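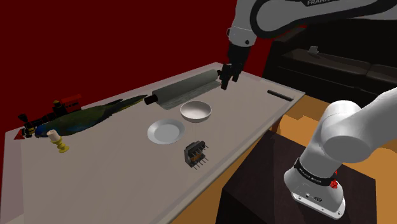 A robot arm reaching for a rolling pin in a computer-made room. The parrot and the train are waiting their turn.

How do you buy a robot arm?

By the Sakness Kids' Tech Page
September 19, 2021

When I was nine I saved up for a bike. I had the colour picked out and everything. Then I got to the shop and found out I also needed a helmet, a lock and a pump, and my money ran out somewhere around the lock. I think about that bike a lot now, as part of my job is helping people plan what to buy when they want a robot. It's the same problem with bigger numbers!

So let's pretend we're buying a robot arm together. You can be in charge of the money.

What is the arm for?

This is the first thing I ask anybody, and you'd be surprised how often they haven't decided. Say you want a robot that can tidy a table. Fine, but what's on the table? Look at the things in the picture at the top. There's a long rolling pin, a round bowl, a flat plate, a candlestick, a toy parrot lying on its side and a little black electronic part with rows of metal pins. Every one of them is a different shape, so every one is a different puzzle for a gripper.

A gripper is the robot's hand. The one in the picture has two fingers that slide together and apart, a bit like when you pinch a chip. Try this at home: pick up a pencil using only your thumb and one finger. Easy. Now try a dinner plate lying flat on the table (a plastic one, please, and ask first). Hard, isn't it? Your finger can't get underneath. If your robot is going to spend its whole life picking up plates, you might want a different hand, and that goes on the shopping list.

Try before you buy

The picture was made by a computer. The arm, the red wall and even the couch at the back are all part of a simulation, a sort of pretend world where the robot can practise. I love simulations because mistakes are so cheap. If a pretend robot drops a pretend bowl, you press a button and start again. If a real one drops a real bowl, you get the broom.

They're very handy for planning, too. Before you spend a cent on the real thing, you can check questions like these:

Can the arm reach the far side of the table?
Is the gripper wide enough for the biggest thing you want to lift?
Where should the arm stand so it doesn't bump into anything?

Look at the bottom right corner of the picture and you'll see the arm is fixed to a dark brown stand next to the table. A real arm needs something strong to stand on as well, and people forget the stand all the time. It's the bike helmet of the robot world.

A simulation isn't perfect, mind you. Real rolling pins roll when you nudge them, and getting a computer to copy that properly takes a lot of work. So I treat it like a practice test -- very useful, but you still have to sit the real one.

Let's make a budget

A budget is a plan for your money. You write down what you have, then what you need, and then you see if the two fit. Real robot money has far too many zeros for a page like this, so I've invented a coin called the Celtero. You have 523 Celteros to spend. Ready?

The arm costs 400. Ouch! That leaves you with 123, and you haven't bought anything else yet.

Now for the rest. You need a stand, a gripper, a computer to run it all, and a safety button that stops the arm quickly. You need somebody to teach you how to use it. You also need a few spare parts, as gripper fingers can wear down after lots and lots of picking up. Do you think 123 Celteros will cover it? Maybe, if you're careful. I'd be nervous.

But what if you found a smaller arm for 260? Take that away from 523 and you've got 263 left over. It can't reach as far and it can't lift as much. If all you want to move is toy trains and candlesticks, though, does that matter? This is the part I find really fun, and grown-ups argue over it for weeks.

Before you choose, write down 5 things you want your robot to pick up. Draw them if you like. Put a star beside the heaviest one and a circle around the trickiest shape. Your robot only has to be good enough for that list, so be honest about what's on it (my first list had a whole watermelon, and I don't even like watermelon).

Keep a bit back

Whatever you decide, don't spend every last Celtero. I always leave a little pile at the bottom of the page marked "oops". Cables get lost, and a stand can arrive with the wrong screws. Sometimes you find out the table is too wobbly and you need a new one of those as well.

Over to you

Get a sheet of paper and write 523 at the top. Choose the big arm or the small one, then make up your own prices for the stand, the gripper, the computer, the button, the lessons and the spare parts. Take them away one at a time. If you run out before the end, go back and change something. You might decide to share the robot with the class next door and put your Celteros together!

I did get the pump for my bike, by the way. It took me until February.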